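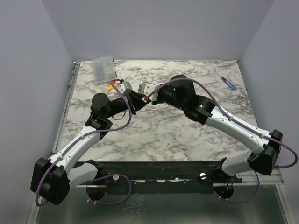 Jonach Wire and Small Metals Workshop
Minutes of the bench holders' meeting, April

Started at 6:40 p.m. The notice said 6:15. Chair: Josphat Owino. Minutes: the Aaltonen bench, whose turn it was last time too.

Present: the Owino, Aaltonen and Grullis benches, and both people from Deveo, who share a stool and a vote. Apologies from the enameling bench, received after the meeting had started, by text, with a thumbs up.

1. Last meeting's minutes
Accepted with one change. The Grullis bench did not "storm out" during the talk about the kettle. The Grullis bench went to get its coat. The minute taker has changed the wording and stands by the general impression.

2. Matters arising
The hook for the aprons has been bought. It has not been put up. It is in the drawer with the previous hook.

3. Ring count
Our supplier's invoice was for 3,000 steel jump rings. Grullis counted them over two evenings and got 2,981. Deveo asked whether anyone had counted them twice. Grullis said that anyone who would like to was welcome to, and the matter moved along quickly.

Josphat will write and ask for the missing 19 or a credit. It was pointed out that the postage on 19 rings will cost more than the rings. Josphat said it was about the principle, and also that he had already written the letter.

Agreed: the stock book will say 2,981.

4. Tangled stock
This took up most of the evening. Coils and wire rings have been going back into the same bin after use, whatever their size, and they come out again as one thing. Deveo lost most of an afternoon to it last month and had prepared remarks.

The remarks, in short: a ring with a double turn in it will catch on any other ring it meets. Add a coil and a straight offcut and you have a bird's nest that gets tighter the harder you pull. Pulling is what everybody does. The Aaltonen bench admitted to pulling. The Grullis bench admitted to cutting, and there was a short silence.

Josphat's method, for the record: put the tangle down on the white marble-pattern top, where dark wire is easy to see. Find one long straight piece and follow it with your eyes from end to end before you touch anything. Take that one out first. Then look for the fullest ring and work on whatever is crossing it. Do not lift the whole lot and shake it.

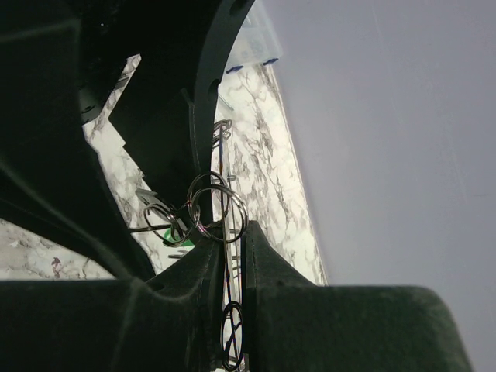
Deveo said this was fine for people who had the evening free. Josphat said it was faster than buying new wire, and Grullis said that depended what you thought your time was worth. The chair asked that we not get into what anyone's time was worth.

Agreed:
Coils go back on a peg with a twist tie through them.
Loose rings go in the lidded tubs, by size. The tubs already have labels on them. The labels are to be believed.
Straight offcuts go in the tall jar.
Anything already tangled goes in the shallow tray, and whoever is waiting for the kettle does five minutes on it.

Cutting is allowed only with the agreement of one other bench. Grullis asked to have it noted that this rule was plainly about Grullis. Noted.

5. The marble top
It isn't marble and will scratch, so please stop telling visitors otherwise -- one of them put a hot pan on a sample of it at the open day. Files and anvils stay on the side benches. Wipe it with a damp cloth when you finish, and check the cloth for bits of wire before you use it on anything else, particularly the mugs.

Small items left behind at the end of the night go in the lost things saucer. The saucer is full. Please come and look in the saucer.

6. Money
There is 600 in the workshop account. Deveo would like a second rolling mill, which would use up all of it. The Aaltonen bench would like a lamp, which would use 50. The lamp was agreed. The mill will be talked about again next time, as it was this time and the time before.

7. Any other business
The radio. Left over to the next meeting, by which point we hope to have calmed down.

Grullis asked who had put up a sign reading "Whose pliers?" and received no answer. The pliers are still there.

Closed at 8:25 p.m. Next meeting at 6:15, meaning 6:15. Deveo to take the minutes. Josphat to bring the drill for the hook.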